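Getting the Creases Out: Folding and Flattening Bed Linen by Hand
Student project report, Textiles and Home Studies
Project partner: Huw Wynne
12 February 2019

Why we picked this

Everyone in our class had an opinion about how to fold a pillowcase, and no two of them matched! Huw and I thought that was a great starting point. We wanted to know whether smoothing a pillowcase with your hands before folding gives you a neater stack in the cupboard, or whether it's just something our grandmothers made us do. We began planning in September and ended up far more interested in bedding than either of us expected.

What we did

We folded 16 pillowcases using 3 methods. The first was the quick fold, straight out of the basket and in half twice. The second we named the Rathjen fold, after the street Huw lives on – you fold lengthwise in thirds, then in half. The third was the same as the second, but with a full minute of pressing with flat palms on the bed before any folding started. Every pillowcase went through all three, with a wash in between so the old fold lines wouldn't help us.

After folding, we stacked them, left them overnight under a Halteck atlas (heavy, and the right size) and measured the height of the stack in the morning.

What we found

The quick fold stack came out at 266 millimetres, and it leaned. The Rathjen fold was lower and stood up straight. Pressing first made it lower again, though by less than we'd hoped, and the difference was mostly in the cotton ones. The polyester blends didn't care what we did to them.

Trims were the surprise. A frilly edge holds its own little waves however hard you press, and if it lands on the inside of the fold it props everything open. Once we started keeping the trimmed side on the outside, those pillowcases sat much better. I was so pleased with this that I rang Huw at dinner time.

Problems

Pressing on a bed is harder than pressing on a table. The doona underneath gives way and makes new wrinkles while you're getting rid of the old ones. Working from the middle outwards helped a bit. We also found that spreading your fingers covers more fabric, but you have to keep your palms down or the cloth bunches up ahead of them.

What we'd do next

We'd love to try linen, and fitted sheets if we're feeling brave. Huw wants to repeat the pressing on an ironing board to see how much of the trouble comes from the soft surface, and I'd like to test a longer press on the cotton ones.

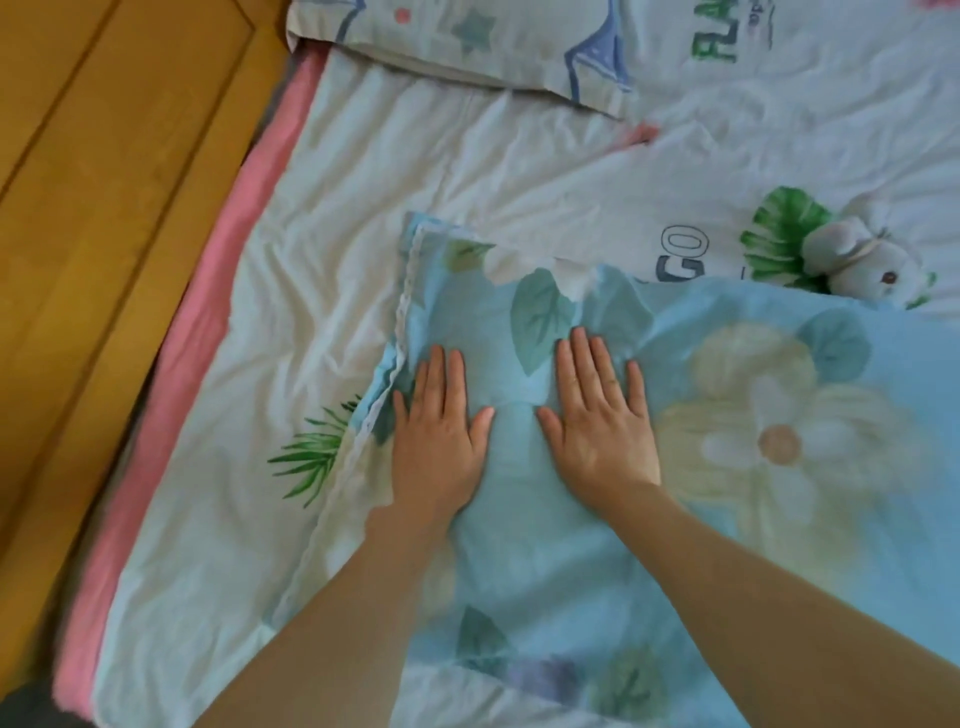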